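Textbooks > Home and Interiors > Living with Colour > Chapter 5

Chapter 5
Dark Floors, Warm Wood and the Trouble with Samples

I painted my first kitchen the colour of a boiled prawn. On the little card it was called something like Evening Shell, and I loved it, and I bought enough for 2 coats on every wall. By teatime the next day the whole room was glowing at me (so was the cat) and I couldn't eat toast in there without feeling slightly unwell.

I tell my students this every September, partly because it makes them laugh and partly because every one of them will do it too. Colour on a card is tiny. Colour in a room goes right round you, bounces off the ceiling and gets into everything else you own!

So in this chapter we're going to look at big areas of colour first and small ones later. My old tutor, Marjan Najafi, used to make us plan a room from the floor up, and I still do. Your floor is the one thing you can't hide behind a picture, and if it's dark it will change how you see the wood and the tiles next to it. Hold an ordinary pine spoon over a navy jumper and then over a cream one. On the navy it looks almost orange, doesn't it?

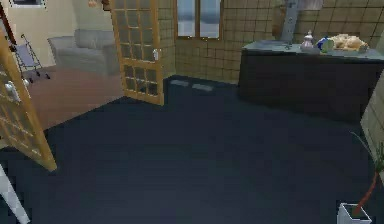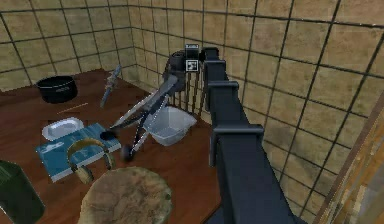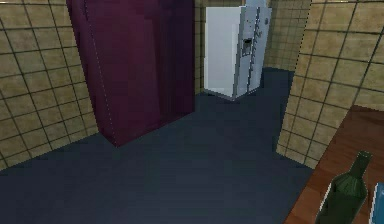 Fig. 5.1 Computer-rendered interiors. The first has honey-coloured door frames over a dark navy floor; the last has a deep burgundy cabinet and tan wall tiles.

Now, deep reds. I have a soft spot for them, but they do shift about. A burgundy that looks rich at breakfast can go nearly brown under a yellow bulb, and a shiny finish will look patchier than a matt one. Please don't choose one in the shop. Take the sample home, prop it upright where it's going to live, and look at it morning and night before you spend a penny.

Before you read on, find a sheet of card and paint it edge to edge in a colour you think you dislike. Stand it against your skirting board and leave it there for 5 days. We'll come back to it in the section on grout, where I shall be quite rude about white.

Comments

Parvathi Unnithan
Did the card exercise with a mustard I couldn't stand. Have now painted the hall with it.

Firdevs Coşkun
Is the section on grout in this chapter or the next one? My copy seems to jump.

Soudabeh Kordestani
Same chapter, Firdevs, just after the bit on light bulbs.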